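Home | Research | People | Gallery | Publications | Contact

Wogan kitchen trials - picture gallery
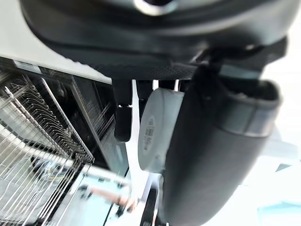

Wrist camera view with a roll of white tape at the gripper and the open dishwasher behind.

The Wogan trials looked at a fairly narrow question: how much can an arm learn about a cluttered kitchen from a camera mounted close to its own gripper, with no second view from the ceiling or the side? The work was done by Aarti Pant and Vivek Chaudhary at Drovmont, using the Sernent control software and a policy trained on short recordings made by hand. This page has a wrist view from the trials, with notes on the method and the main result. The full write-up is on the publications page.

About the view

The gripper fills the top and right of the picture, and the dishwasher is left with about a third of it. Most of our recordings share this problem. The closer the camera sits to the fingers, the better it sees the contact, and the less it sees of everything else.

The counter edge and the rails run at steep diagonals. We did not rotate the recordings to level them before training. An early version of the method did, using the arm's joint readings, and it gave slightly worse results on reaching into the lower rack. Vivek thinks the tilt itself tells the policy something about how the wrist is placed. We have not tested that properly.

Dish racks are awkward for this kind of camera. The wires of the two racks overlap and make a dense pattern, and our depth estimates there were poor enough that we stopped using them. The policy now takes colour pictures and the finger opening, and nothing else.

The bright area on the right is typical too. Exposure was left on automatic for the first set of recordings and locked for the second. Locking it helped in the evening and made little difference before noon.

A person's hand and forearm can be made out faintly near the bottom, behind the wires. Recordings with people in them were kept in the training set. Aarti ran the comparison with those recordings taken out, and the policy became more hesitant near the racks - it would stop short and wait.

The method in short

We collected 919 recordings across 4 kitchens. Each was cut into short pieces around the moments when the fingers opened or closed. The policy was trained on those pieces first, and on the full recordings afterwards. We call the cutting step Guvex, after the script that does it.

Training on the pieces first took around 32 hours on our machines. Training on full recordings from the start took longer and gave a policy that was good at travelling between places and weak at letting go of things.

The gain was clearest with objects that hide the fingertips from the camera. With small objects such as spoons the two versions were hard to tell apart.

Still to do

A second camera on the other side of the wrist is being fitted in January. Aarti would like to repeat the rack tests with it before anything else is changed. The labels for the first 2 kitchens also need checking, as some of the release moments were marked late.

3 comments | 11 shares

Contact: the Wogan trials page, Drovmont | Copyright Drovmont, text and pictures | Back to top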